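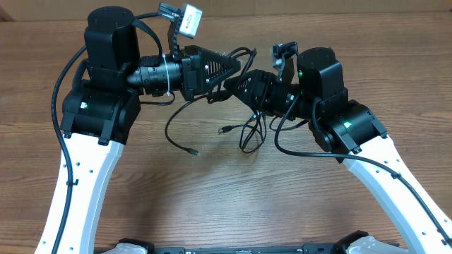

Bench Practice for Two-Arm Setups

The Arnier rules are a short set of good-practice notes for people who run a pair of small robot arms on a tabletop. I've worked under them for years, so forgive me if I get chatty! Zulmira Carrilho wrote the first version at Prerkeck, and the shop at Gornholm picked it up soon after.

Cables

Every cable follows its own link and gets clipped or tied to it, with enough slack at the wrist for a full turn. Loose plugs are the classic finding. An unused USB end has to be capped or moved out of reach before the arms get power, and I still forget (ask anyone at Amaral).

Work surface

Cardboard is fine under the rules, and so is tape, as long as both stay put when you tug them. Strips stuck along an edge should be checked before each run — a gripper will happily pick up the wrong thing — and frayed wrapping on a finger goes on the repair list.
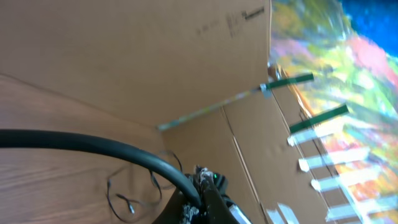
Speed and stopping

First runs go at 10 percent speed, with one person's hand on the stop button the whole time. After 8 clean runs you can go faster. I think that's a bit strict, but Zulmira won't budge, and the April revision left it alone.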